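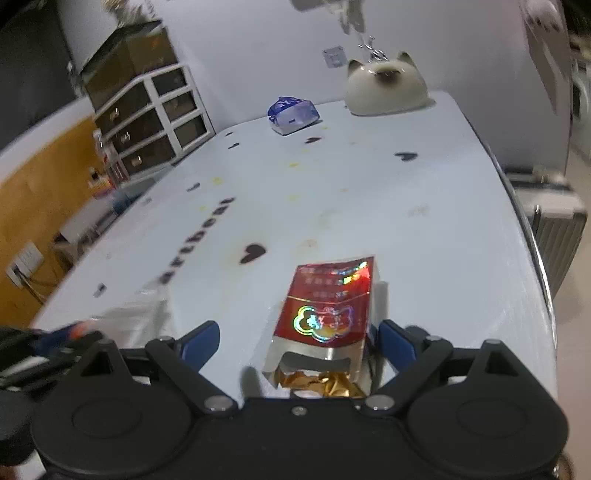

Table: red snack bag, cat figure and blue and white package toward the back.

Surfaces and Finishes > Tables and Desks
Thread: Yellow spots on white printed top, how to clean without touching the print

flatpack_lacerda
The top is white with dark hearts and a line of dark lettering running along it. I have faint yellow spots between the hearts. The table came from Voswood secondhand in September, no paperwork, so I don't know what the print is sitting on or under. It gets used for snacks and for opening packages, and oil or seasoning is my first guess for the yellow. The gold foil in the red bag sheds crumbs when the bag is torn at the bottom, which is how it gets torn here.

Done so far: dry microfiber, then warm water with one drop of dish soap. No change to the spots. No color on the cloth either.

Questions. Is there a solvent that takes out old seasoning stain and leaves printed lettering alone? And can I test on a heart, or is that asking for trouble?

Ivone

grainfiller
Do not test on a heart. Test on plain white at the back, against the wall, and then on the smallest heart you have. Solvent order is water, soap, isopropyl at low strength, and stop there. Acetone is out. If it's a lacquered top, acetone will take the gloss and the print together.

Before any of that, find out whether the hearts are raised. Run a fingernail across an edge. If it catches, you have decals and the liquid will get under them.

J_Teixeira
I disagree on isopropyl as the third step. Turmeric and paprika colorants are in the oil phase, and alcohol at low strength mostly moves them sideways. You end up with a bigger, paler patch. Baking soda paste, two minutes, wiped off with a damp cloth. No pressure.

Also worth asking whether it's a stain at all. White finishes yellow with age, and they don't always do it evenly.

Jeferson Teixeira, Flemurham

grainfiller
Baking soda is an abrasive. On a gloss top it leaves a dull spot that you only see when light comes in low, and then you see it forever.

J_Teixeira
It is a very mild abrasive and I said no pressure. I have done it on four white tops and measured gloss before and after on one of them. The change was inside the error of the meter.

denine_user
Denine cream, the one in the tub. Leave for an hour.

grainfiller
Denine has a bleach in it. It will lighten the yellow and it will also lighten the black, which some people find out on Thursday when they did the table on Monday. Not on a printed top.

flatpack_lacerda
Answers to the above.

Fingernail test: no catch on the large black heart or on the letters. There is a very slight edge on one of the small ones near the wall, so I can't say they were all put on the same way. The hearts are also not all the same shade. Some are black, some are gray, one is closer to brown. I assumed fading, but the table has only been by this wall since September and the previous owner may have had it somewhere sunnier.

I cleared the far end first and worked toward the near edge. 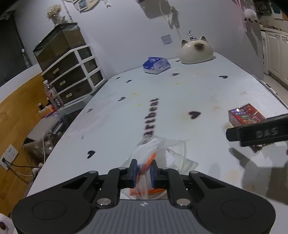

The letters are the part I care about most. "artbeat" has soft edges with some reddish black in them, and I don't know if that is bleed from an earlier cleaning or how it was printed. The big heart to the right of the word has red along its left edge too. If someone has already used a solvent on this, I would rather know before I add another.

The yellow marks near the lettering are the ones I'd like gone. One is a smudge and one is a small spot. There is another spot farther back and a pale patch off to the right that I could live with.

grainfiller
Red on one edge of a black shape is usually registration. The color layers are printed in passes, and if one pass is off by a hair you get a colored fringe on the same side every time. Solvent bleed doesn't keep to one side. Check several hearts. If the red is always on the left, leave it alone, it came that way.

J_Teixeira
Agreed on registration. It would also mean process print, so the grays and the brown may be intentional tints. I withdraw fading as the obvious answer.

I don't withdraw baking soda.

tavares_m
Has anyone considered the packaging? Thin translucent bags left on a white finish can mark it. Plasticizer migrates into the coating and the area goes soft and picks up dirt. I had a vinyl sleeve on a Tavares side table for one summer and the outline never came out. If bags are left lying on that top, move them before you treat anything, then give the surface seven days with nothing on it.

grainfiller
That's vinyl. Food and mailer bags are generally polyethylene and have no plasticizer to speak of. Seven days bare won't hurt, but I wouldn't expect a result from it.

tavares_m
The OP hasn't said what the bags are.

flatpack_lacerda
I don't know what they are. The one I had out was clear-ish and crinkly with a strip of orange on it. No recycling code that I could find. It's in the bin now.

Soda paste on plain white by the wall, two minutes, no visible dulling with a flashlight held flat to the surface. I'll do the small spot next and leave the smudge by the letters for last.

J_Teixeira
Cotton swab for the smudge, paste only on the yellow, and rinse it off away from the print.

polishing_pad
If it does dull, 1000 grit wet and then plastic polish will bring it back.

grainfiller
Not over print of unknown depth. Please don't sand it, Ivone.

flatpack_lacerda
Not sanding. Small spot is lighter after one pass. I stopped there, it was past 9 and I couldn't judge color under the ceiling light. Will look again in daylight before a second pass.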